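Flitia small-arm cell at Skellside: progress report to the Sala programme office

Period covered: May to August
Prepared by: Danica Jurić, cell lead

Summary

The cell is running and has been since the second week of June. In this period we logged 886 completed cycles against a plan of 800. Availability was lower than we wanted in July, when the arm was down for 7 working days with a gripper fault. The fault has been found and repaired. Spending is inside the agreed budget, with one request to move money between headings, set out near the end.

Two items from the last report are still open: the cable routing at the bench, and the written restart procedure for people who were not at the first training day. Both are dealt with below.

Setting up

The arm was moved from the Forkent workshop to Skellside in May. The move took longer than planned. The baseplate holes at Skellside had been drilled to the drawing for the older arm, and we had to make an adapter plate before anything could be bolted down. It is 12 mm steel, made in house, and it has not shifted. We check the four bolts with a torque wrench on the first working morning of each month.

Once the arm was fixed we set the home position, then taught the table height at nine points across the working area. The table is not perfectly level. The difference from the lowest point to the highest is under 2 mm, which the software can take up, so we have left the table alone. If the table is ever moved or leaned on hard, the nine points must be taught again. It takes one person a little under an hour.

The wrist camera was calibrated after the table heights. We did it in the wrong order the first time and had to repeat it. The order is now written on the first page of the cell log: bolts, home, table, camera, gripper.

Gripper fault in July

At the start of July the gripper began to report that it was closed when it was still partly open. At first this happened once or twice in a shift and cleared on a restart. By the end of that week it was happening on one cycle in five and we stopped the cell.

We lost the first two days looking in the wrong place. The fault looked like a bad position reading, so we swapped the controller board for the spare. It made no difference. We then ran the gripper with the drive cover off and saw that the small coupling between the motor and the finger linkage was slipping under load. The clamp screw had backed off. The screw had marked the shaft, so tightening it was not a lasting repair, and we ordered a new coupling and shaft.

The parts came on the fifth day. Fitting took a morning. The rest of the time went on resetting the open and closed limits and on a run of 46 test closures, all of which read correctly. The original controller board has gone back in and the spare is back on the shelf. We have had no repeat of the fault.

Two changes follow from this. The clamp screw now has thread lock on it and a paint line across the head, so that any movement can be seen without tools. The coupling has also been added to the spares list, where it should have been from the start.

Fingers and grip faces

The fingers were changed once in the period, as part of the same repair. The first pair had worn on the inner faces, more on the left than on the right. We think this came from the arm sitting a little off centre over the pick point before the camera was calibrated properly. The new pair will be looked at again in October, and if the wear is even we will stretch the change interval from three months to four.

The ridges on the inner faces hold dust, and grip gets worse when they fill up. The person on shift brushes them out at the start of the day with a dry nylon brush. We tried a solvent wipe in June and stopped. It left a film and we had several dropped parts that afternoon.

Daily check

The start-of-day check has settled into a form people will do without being chased. It takes ten minutes. The steps are:

Read the last entry in the cell log.
Look at the paint line on the coupling screw.
Brush the finger faces.
Clear the table in front of the arm.
Wipe the camera window with the lens cloth.
Send the arm home at slow speed, with a hand near the stop button.
Open and close the gripper fully, and compare both readings with the card.
Drive to the check position over the table and look at the wrist camera picture on the monitor.

The last step has been the most useful. At the check position the gripper should be fully open, with both fingertips in the lower part of the picture and clear table between them. A finger that has been knocked or fitted badly tends to show there before it shows in the readings. It was how we caught a loose finger screw in August, before any parts had been dropped.

The picture also takes in the back of the table, where it meets the wall. We use that edge to judge whether the arm has come to rest at the usual angle. It is a rough check and does not replace the calibration, but it costs nothing. 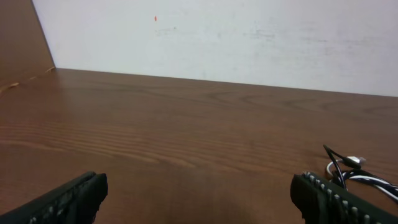
Cable routing

The wiring on the right-hand side of the table is the main piece of housekeeping left to do. Black leads and a black and white cord lie on the table top in loose loops, with a small white connector among them. Seen from the wrist camera, part of the bundle passes behind the tip of the right finger. We do not want cables that near to the fingers in normal running.

For now the right-hand strip of the table is set as a keep-out area in the software, and the arm will not go down into it. That is safe but it costs us working space, and it relies on the cables staying where they are. The proper repair is to bring the leads off the table and along the side in a closed trunking, with a clamp at each end so that a pull on the cable does not reach the connector.

The trunking has been chosen and priced. The work needs the cell switched off for one day, and we have put it in for September, together with the next calibration. When it is finished the nine table points will be taught again and the keep-out area made smaller.

Table and surroundings

The wood-grain table top has been a mixed success. It is smooth and parts slide on it without marking. It has a slight gloss, though, and under the old spot lamp we got bright patches that confused the part finder. The lamp was taken away in June and the cell now runs under even light. Missed finds dropped from 31 in the first fortnight to 4 in the last.

The grain itself has caused less trouble than we feared. The part finder picked out a band of strong grain lines as an edge a few times early on. Raising the contrast threshold by one step dealt with it.

There are small chips along the bottom of the wooden side panel on the left, where it meets the table, and the white wall behind has scuffs on it. Neither affects the running of the cell. The chips will be filled when the cell is off for the cable work, and the wall can wait for the next time the room is painted.

Training and cover

Three people can now run the cell alone and one more is part way through. Only two of us can carry out the full calibration, and both were on leave for part of August. The cell kept running, but had the arm needed resetting it would have stood idle until one of us came back. A third person will be trained during the September stop.

The written restart procedure is in draft. It covers a normal restart, a restart after the stop button has been pressed, and a restart after a power cut. The third part is unfinished. After a power cut the arm sometimes comes up with the gripper position unknown, and we have not yet agreed whether the shift person should clear this or call one of the trained staff. I would prefer that they call until we have seen it happen a few more times.

Budget

The move and the adapter plate came in under the estimate. Repairs went over, owing to the coupling, the shaft and the carriage on both. We ask for permission to move £460 from the relocation heading to spares. It would pay for a second coupling and another pair of fingers, and leave the overall total unchanged.

Planned for the next period

September: trunking and clamps, side panel filled, full calibration, third person trained.
October: finger wear inspection and a decision on the change interval.
November: restart procedure issued, including the power cut section.

The cell log and the calibration records are kept at Skellside and can be sent to Sala on request. A decision on the budget transfer before the September stop would let us order the spares along with the trunking.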